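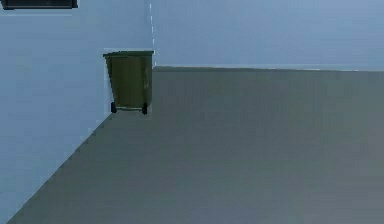 Attachment 1: green wheelie bin in the corner, grey floor

Ticket 1074 – Prulton bin day reminders arriving a day late
Opened by: Pankaj Singhal
Status: Resolved
20 March 2023

Reminders for the Mathur Road round were going out on the morning of collection instead of the evening before. 128 households affected, all on the garden waste list.

Tried first: cleared the queue and sent again. Same result.
Tried next: swapped my own address onto another round. Reminder came at 6 pm, spot on! So the sender is fine and the fault is in the round itself.

Found it – the round was still set to "same day" from a test last June. Changed to "evening before", saved, ran a test to 42 addresses and every one landed on time. Lovely result!

Still to do: check the other rounds for the same setting.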